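What I Learned Building a Bell Ringer
Shayne Sheehan, with Shayne Tawhiri (yes, two Shaynes, Mr. McPhee thinks it's hilarious)
Handed in Wed 5 February

So our project was about church bells, and more exactly about how people got bells to ring at the right time before anyone had electricity. I picked it because my grandma lives in Firnstead, right across from the chapel, and the bell there drives her up the wall. It has a date cast into it, 1769, and I've been looking at that number my whole life without ever asking who made the thing or how it got up there.

We started at the Firnstead library. They have a folder of old parish letters, mostly people complaining. One man wrote three pages about the bell being late for a funeral! The early setup was just a rope and a guy named in the letters only as "the ringer," who got paid in firewood part of the year. Later they put in a tower clock with a weight on a cable, and somebody had to climb up and wind it. When the weight got low, the clock would slow down and the whole village ran late together, which I kind of love.

The part I found hardest to understand was the strike train. A tower clock really has two jobs, keeping time and hitting the bell, and each job gets its own set of gears. Ours at Firnstead uses a count wheel, a wheel with notches cut farther and farther apart. A lever drops into a notch and the striking stops. If the hands get moved without the strike, the bell will happily say four when it's really two, and it'll stay wrong until a person goes up and fixes it. I drew this about six times before it made sense. Shayne T. got it right away (annoying).

Then we visited the tower. It's up to 3 ladders depending on where you count from, and I'm not great with ladders. The clock is in a wooden cupboard with a little window, and you can smell the oil before you open it. The hammer is way smaller than I'd pictured. I guess I thought you'd need something huge to make a sound that reaches Lomer, but the bell does most of the work.

For the building part we made a model, using a brass hand bell from my grandma's kitchen and a count wheel cut from thick cardboard. We wanted a falling weight to do the striking, just like the old one. It was a mess. The weight came down too fast, the cardboard notches got chewed up, and our hammer leaned on the bell and killed the sound, so all you heard was a clunk.

Mr. McPhee said we could cheat on the hammer as long as we wrote down that we cheated. So, written down: the hammer on our model is worked by a solenoid.
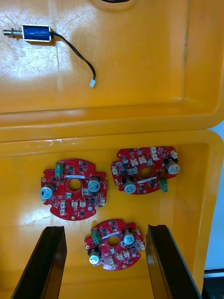 I still feel a bit bad about it, since the whole point was no electricity, but the count wheel decides how many times it strikes and that's the old idea doing its thing. We also put a strip of felt behind the hammer arm so it bounces back and lets the bell ring. The real tower has a spring for the same reason, and I'd walked right past it on our visit.

What I'd do differently: start the model sooner, and use wood for the wheel. I'd also talk to more people in the village. We only interviewed my grandma and her neighbor, and they don't agree on whether the bell used to ring at night. My grandma says it did all through the winter when she was little. Her neighbor says absolutely not. The letters don't settle it either, so we left it as an open question in our timeline.

Shayne T. wants to go back up in March and record the bell for the presentation. I said I'd hold the ladder.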